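Search notebook entries... Go
All entries | Mine | Tags

Cloth bench, entry 70
November 17, 2025
Huguette H. writing, Anatole in and out

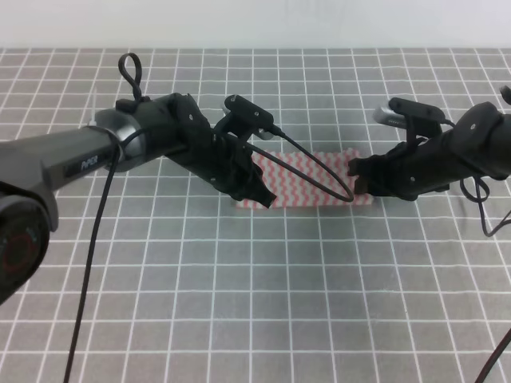
Pink and white wavy piece, flat on the grid mat.

Short one, have to be out of here soon.

Carried on with the patterned pieces from the Deschamps box. Plain ones all finished and back on the shelf, thank god. Today only the pink/white one, the one Anatole calls the deckchair. Zigzag stripes, quite busy. Lay it lengthways along the mat this time, previous go was end-on and I didn't like it, had to keep reaching.

Folding order as tried:
- long edges left and right, smooth from the middle outwards with flat of hand
- short end over to meet the other short end
- press the fold, wait, let go, see if it creeps
- open out, smooth, again

Nine goes. Seven held. Two sprang open by a good two fingers' width, both of them early on when I hadn't pressed along the whole fold, only the middle. After that pressed end to end and no more trouble. So pressing matters more than how neat the corners are. Want to check this on a thicker piece before I say it out loud to anyone.

Stripes: useful and annoying. Useful becuase if the waves don't meet at the fold you know straight away it's gone over skew. Annoying because the waves look as if they meet when they are one whole stripe out. Did that on go 4 and only caught it at the corners. Go by the corners first, then stripes. Plain cloth you just have the edge and that's it.

Grid on the mat helps a lot with lining up the long edge. Put the near edge on a line and leave it there, don't chase the far one. Asked Anatole if we can have one line marked with tape as the start line, he says fine but not the yellow tape, it leaves gum. Use the paper stuff from the Memero drawer.

Lint. Pink fluff on the mat after every few goes, shows up badly on the grey. Lint roller is finished, bare cardboard. Wiped with a damp cloth and then had to wait for the mat to dry, lost a good chunk of the morning to that. Someone order rollers pls. I'll put it on the Dristivero list but that list is slow.

Creases: old fold line down the middle from being in the box, cloth wants to go back to it. Ran the iron over it at low before starting, better but still there if you hold it to the light. Anatole thinks steam. I think hang it overnight. We'll do both, one each side of lunch, and argue after.

Label for this piece has come off in the wash, it should be 2481. Have written it on a slip and pinned to the bag, NOT to the cloth. Last time the pin left a pull.

To do
- sew-in label for 2481
- paper tape, start line
- rollers!!
- thick piece, same fold, press end to end
- checked one from Tako still not arrived, chase. They said January, that seems silly for one tea towel's worth of cloth

A.F. added: tried three folds after you left, all held. The left short end is slightly longer than the right, measure it. Might be why the corners never quite agree. Didnt have the ruler.

H: ruler is in the iron cupboard, don't ask. Will measure tomorrow first thing before it gets hung up.

Last updated by A. Ferrand

Recent entries
Plain pieces, final count and shelf order
Deschamps box: what was in it
Mat cleaning, what not to use
Iron settings (draft)
Memero drawer contents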